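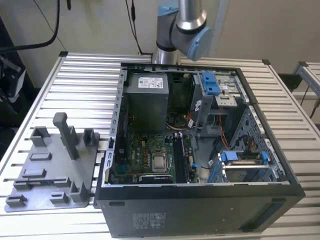 拆开一台旧电脑，看机械臂怎么下手：Skorel在Villside举办首次开放日

即时发布

Villside讯：5月3日，Skorel把位于Villside的Fothergill车间向公众敞开了一整天，请大家来看Zesmont项目组平时在做的事情：让机械臂学会在一台打开的台式电脑里干细活。这是车间启用以来第一次接待预约之外的访客，100个预约名额早在活动前就已领完，当天又有不少附近的居民下了班直接走过来，项目组索性把最后一场演示往后多开了一轮，到晚上七点半才关灯。

“我们本来担心大家会觉得慢。”Zesmont项目负责人Shirley Kowalchuk在开场时说，“机械臂伸进机箱里，停一下，看一看，再往前挪一点点，跟电影里的样子差得很远。结果第一场演示做完，前排的人都没有起身，有个孩子问能不能再拔一次。我当时就想，今天稳了！”

Zesmont是Skorel去年9月启动的项目，目标说起来很朴素：把退役的台式电脑拆成还能用的零件，由机械臂承担其中重复、费眼力又容易伤手的部分，人来做判断和收尾。项目组选了台式机作为起点，理由也简单，这类机器到处都有，型号杂，里面的零件大小软硬各不相同，有要捏的，有要按的，有要顺着一个方向慢慢抽出来的。能在这样一个箱子里把活干好，换到别的设备上就有了底子。

从工作台开始

开放日的路线从车间东侧的一号工作台开始。访客先在台前站定，由操作员讲解台面上的东西，然后才启动机械臂。这个顺序是项目组内部争论过的，有人主张一进门就先动起来，先把人吸引住。最后还是决定先讲，而且讲得很细。

一台台式机箱侧躺在铝制台面上，侧板已经卸掉，内部朝上。对很多访客来说，这也是头一回认真看电脑的“肚子”：电源在哪里，处理器在哪里，内存插槽又在哪里。讲解员Brayden Poirier负责控制软件，平时话不多，这天却讲得停不下来。他让大家先猜，机箱里哪一处对机械臂最难。多数人猜处理器，也有人猜螺丝。

“是线。”Brayden Poirier公布答案的时候，后排有人笑出了声，“硬的东西都好商量，它在哪儿就在哪儿，你量准了去拿就行。线不一样，你碰它一下，它换个姿势，再碰一下，又换一个。同一个型号的两台机器，线束的走法可以完全不同，装机的人当年怎么顺手就怎么塞。我们花在线上的时间，比花在其他所有零件上的加起来还多。”

他接着讲了治具板的用处。治具板是项目组自己设计、用3D打印做出来的灰色平板，上面有高低不一的方块和槽。拆下来的零件要有个确定的去处，机械臂放下时心里有数，下次来取也不用重新找。项目组也用这类板子做练习：先在板子上把抓取和放置的动作练熟，再到真机箱里去做。板子打印一块用不了多少工夫，碰坏了再打就是，这让操作员敢于尝试一些在真机器上舍不得试的角度。

访客中有几位在附近修理铺工作的师傅，对这块板子尤其感兴趣，围着问了许多问题：槽的边要不要倒角，打印的纹路会不会影响插拔的手感，板子在台面上怎么固定。Brayden Poirier把几块淘汰下来的旧板子拿出来让大家传着看，上面有磨圆了的角，有断掉的卡扣，还有用记号笔写的修改意见。他说，第一版的槽开得太规矩，尺寸跟零件严丝合缝，图纸上很漂亮，机械臂却怎么也放不进去。后来把槽口放宽，底部收窄，零件自己就会滑到位。

“这个道理木匠早就知道。”一位修理师傅当场接话，引来一片点头。

演示：一条内存的旅程

当天每场演示的主要内容，是从机箱中取出一条内存，放到治具板的槽里，再取回来插好。听上去是人手几秒钟的事，机械臂要走完一整套流程。

先是看。台面旁的固定相机给出整个工作区的画面，腕部的小相机负责近处。两路画面同时投在墙边的屏幕上，访客可以对照着看。固定相机的画面让人放心，什么都在里面；腕部相机的画面就有意思得多，随着机械臂转动，机箱像一座小城一样从下面掠过，接口、孔洞、金属边一样样经过眼前。好几位访客说，看着看着会下意识地跟着歪头。

然后是靠近。夹爪从上方下来，在离内存还有一小段距离的地方停住，修正位置和角度。这个停顿在第一场演示里引起了小小的骚动，有人以为出了故障。从第二场开始，操作员会提前说一句：“它在对准，请稍等。”到了下午，已经有待了一上午的访客主动替操作员向后来的人解释了。

接下来是夹和拔。内存两端的卡扣要先松开，夹爪夹住之后要竖直往上提，歪一点就会别住。项目组在这一步用了力的反馈，阻力大得不对劲，机械臂就停下来退回去，重新找角度。上午的第三场演示恰好碰上了这种情况：机械臂提了一下，停住，松开，退回，换了个角度再来，第二次顺利取出。全场鼓掌，掌声比前两场都响。

Shirley Kowalchuk说，她最喜欢的正是那一场。“前两场太顺了，大家看到的是一台会做动作的机器。第三场大家看到的是它怎么对待一件没做成的事。我们平时的工作大半都在那几秒钟里。”

最后是放和还。放进治具板的槽里，松手，抬起，确认，再原路取回，插到机箱里的插槽上。插回去比取出来难，对准的要求更高，最后那一下压还得有足够的力气。听到卡扣“咔”的一声，操作员才会说完成。有位带着女儿来的父亲说，他自己装电脑的时候从来不敢使那么大的劲。

除了内存，下午的场次里还安排了硬盘托架的取放，由操作员根据现场反应临时挑选。托架有卡扣，有滑道，需要先捏后拉，动作幅度比取内存大，站在后排的人也看得清楚。这一项在彩排时表现并不稳定，项目组前一晚还在犹豫要不要放进来，最后决定照做，提前说明可能会失败。当天安排的几轮里有一轮没有完成，托架卡在中途，操作员按下暂停，走上前用手取了出来，顺便给大家指出卡住的位置。 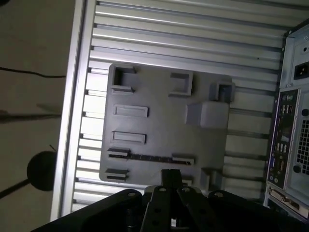 双指夹爪伸向灰色平板，右侧为机箱后面板上的接口。

数字背后

从去年9月启动到开放日前一晚，Zesmont项目在一号工作台上累计记录了3837次取放动作，涵盖成功的、失败的和中途被操作员叫停的。每一次都有画面、关节位置和受力的记录，也都附有操作员写下的简短备注。备注没有统一格式，有的只有两个字，有的写成了一小段日记。项目组从中挑出一些打印出来贴在休息区的墙上，成了当天拍照的人最多的地方之一。

有一条写的是：“第三次了，还是那根线。”

另一条：“今天它自己绕过去了，我没动。再看一遍录像确认我真的没动。”

还有一条很短：“右边高了，垫纸。”

Brayden Poirier解释说，最后那条看起来最没意思，实际上帮了大忙。那段时间成功率忽然往下掉，软件查了两天没有结果，后来有人翻到这条备注，才想起来台面重新装过，机箱垫得不平。“我们现在要求每个人都写备注，写什么都行，发牢骚也行。机器的数据告诉你发生了什么，人的备注经常告诉你往哪儿看。”

项目组目前收存的旧机箱来自Villside和周边的学校、诊所和小公司，共涉及19种机型。机型多，对演示来说是麻烦，对训练来说是好事。有的机箱空间宽敞，手伸进去还能转弯；有的把硬盘架架在半空，挡住了下面一大片；有的卡扣颜色鲜明，一眼就能认出来，有的跟周围的金属几乎是同一个灰。项目组每引进一种新机型，都会先由人动手拆装一遍，把顺序和容易出错的地方记下来，再让机械臂接手。

Shirley Kowalchuk在中午的问答时间里谈到下一步计划：今年秋天之前，把取放记录扩充一倍，并在二号工作台上开始尝试线缆插头的拔插。她没有给出线缆项目的完成时间。“线的事情我不敢许诺。上次我许诺过一次，Brayden三个星期没跟我一起吃午饭。”

提问最多的人坐在第一排

每场演示后留出的提问时间，原定一刻钟，几乎场场超时。问题的范围很广，有的问得很技术，有的问得很直接。

有人问，机械臂会不会把零件捏坏。操作员的回答是会，早期捏坏过，现在少了很多，并把一条边角开裂的旧内存拿出来给大家看。夹爪合拢的力度现在设有上限，宁可夹不住掉下来，也不硬捏。

有人问，为什么是两根手指，不做成五根。Brayden Poirier说，项目组试过别的样式，机箱里地方太小，手指多了反而进不去，两根手指一合，正好是一把镊子。手指的形状倒是改过许多轮，尖端加厚、减薄、贴胶、去胶，改一次就要重新标定一次。他拿着一对换下来的手指给孩子们夹橡皮玩，一直玩到下一场开始。

有人问，拆下来的零件去了哪里。目前能通过检测的内存和硬盘会重新装配到维修好的机器里，优先给当初捐出旧机箱的学校使用，硬盘在进入车间之前已由捐出方完成数据清除。其余的金属和电路板交由有资质的回收企业处理。项目组也坦率地说，以现在的速度，一条工作台的产量还比不上一位熟练的师傅，离独立运转有很长的路要走。

还有一位在电子厂做了多年组装的访客问，将来这些活是不是就不用人了。这个问题由Shirley Kowalchuk回答。她说，车间里现在每一台机械臂旁边都站着人，她看不到近期有什么改变。机型的判断、螺丝锈死之后的处理、零件值不值得留，这些都靠人的经验，而项目组里经验最足的几位，恰恰是从修理行业过来的。“我们请他们来，是因为机器要学的东西在他们手上。他们的名字也写在每一版流程文件的第一页。”那位访客后来留到了最后，和操作员聊起了不同年代机箱螺丝的区别，两个人都很投入，差点误了末班车。

年纪最小的提问者大约还没上学，被妈妈抱在怀里，问的是机械臂叫什么名字。车间里安静了一下，因为大家确实没给它起过。项目组当场在门口的白板上征集，到傍晚收到满满一板的建议，字迹歪歪扭扭，有几个还画了插图。命名结果会在项目网页上公布。

动手区

演示之外，Fothergill车间的西侧设了动手区，访客可以在操作员陪同下用手柄遥控一台练习用的机械臂，在治具板上夹取打印出来的灰色方块。规则很简单：夹起来，挪到另一个槽里，松手，不能掉。

规则简单，做起来可不简单！多数人第一次都掉了，而且掉的方式差不多：看准了位置，急着松手，方块还斜着，一松就歪倒在槽边上。做得最好的一位是高中生，平时爱拼模型，动作慢得让排在后面的人有点着急，但一次都没掉。操作员把他的操作记录保存了下来，征得本人和家长同意后，会放进项目的练习资料里。他临走时问，自己的那份要不要也写备注，得到的回答当然是要写。他写的是：“松手之前停一下。”

动手区旁边的长桌上摆着几台可以随便拆的旧电脑，螺丝刀和手套都备好了。这张桌子原本是给等候的人打发时间用的，结果成了另一个热闹的去处。有几家人整个下午都在这里，把一台机器拆成一桌零件，再对照墙上的示意图一样样认。有位老先生带来了自己家里一台多年不用的电脑，想问问里面还有什么值得留，修理师傅陪他一起打开，把能用的内存装进小袋子里让他带回家。

午后三点有一场小型的“人机对照”，由一位维修师傅和机械臂同时在两台同型号的机箱里取内存。师傅毫无悬念地赢了，而且赢得很轻松，取完之后还有空把手背在身后看机械臂对准。他的评价是：“手法对，就是太客气。”这句话当天下午就被人写上了白板，就在征名区的旁边。

关于安全

每场演示前，操作员都会花几分钟讲安全。演示区地面贴有黄线，机械臂运行期间访客站在线外；台面两侧各有一个急停按钮，由操作员值守；动手区的练习臂限制了速度和力度，活动范围只覆盖治具板。机箱在上台之前已经断电并静置，电源部分不在拆解范围内，始终由人处理。孩子参加拆机桌活动须有成年人陪同，并全程戴手套。当天没有发生伤情，急救箱里只用掉了一片创可贴，用在一位被机箱毛边划到手指的项目组成员身上。

车间空间有限，每场容纳的人数有上限，部分访客排队的时间比预想的长，下午尤其明显。项目组为此向大家致歉，下次会增加场次，并在排队区加设屏幕，让等候的人也能看到腕部相机的画面。另有访客反映后排听不清讲解，讲解员的扩音设备也会换掉。

给学校的延续活动

开放日之后，Zesmont项目将继续与Villside的中学合作。从9月新学期开始，每月安排一个下午接待一个班级，内容包括一场取放演示、一次遥控练习和一节拆机课。课程由项目组与学校老师一起设计，老师可以根据所教科目挑选重点：物理课讲力和杠杆，信息课讲坐标和相机，美术课也有老师来问，想让学生给治具板设计新的外形。项目组对最后一个提议很感兴趣，已经答应把学生的设计打印出来，上台试用。

项目组还会整理一份治具板的图纸和使用说明，供学校和修理铺自行打印。图纸包括当前使用的版本，也包括几块失败的旧版，每一块都附上失败的原因。Brayden Poirier坚持要把旧版放进去，他说自己当年学东西，光看最后成功的样子总也看不懂，要看到前面是怎么错的才行。

“说到底，我们想让更多人走到台子跟前来。”他说，“隔着屏幕看机械臂，容易把它想得太神，或者太笨。站在旁边看它花半分钟对准一个插槽，你会对它有个比较公道的看法。对自己的手也是。”

旧机箱征集

Zesmont项目长期接收退役的台式电脑，外观不限，能否开机不限，机箱侧板丢失也没有关系。项目组特别欢迎目前收存范围以外的机型，希望在年内把零件库扩充到近1000件，供训练和维修使用。送交之前请清除硬盘数据，或将硬盘取下自行保管；屏幕、打印机和笔记本电脑暂不接收。

数量较多的学校和单位可以事先与车间联系，由项目组安排上门收取。个人捐赠者可在工作日直接送到Fothergill车间前台，填写一张登记卡即可。登记卡上有一栏“关于这台机器”，可填可不填，以前用它做过什么，谁装的，为什么退役，写什么都可以。开放日当天收到的一张卡上写着：“写完了两篇论文，风扇很吵，辛苦它了。”

关于Skorel

Skorel从事机械臂在拆解、维修和零件再利用方面的应用开发，总部设在Villside，旗下的Fothergill车间设有机械臂工作台、治具打印间和零件检测区，向学校和修理行业的从业者开放交流。Zesmont是Skorel面向退役台式电脑的拆解与再利用项目，由Shirley Kowalchuk负责，Brayden Poirier主持控制软件的开发。

媒体垂询

需要采访、到访车间或索取演示视频的媒体，请与Skorel对外联络处联系，并注明“Zesmont开放日”。采访机械臂运行过程须提前预约，以便安排操作员在场。车间内允许拍摄，拍摄动手区的未成年人须征得其监护人同意。

下一次开放活动的日期确定后，会在Zesmont项目网页和Villside公共图书馆的公告栏同时公布。

（完）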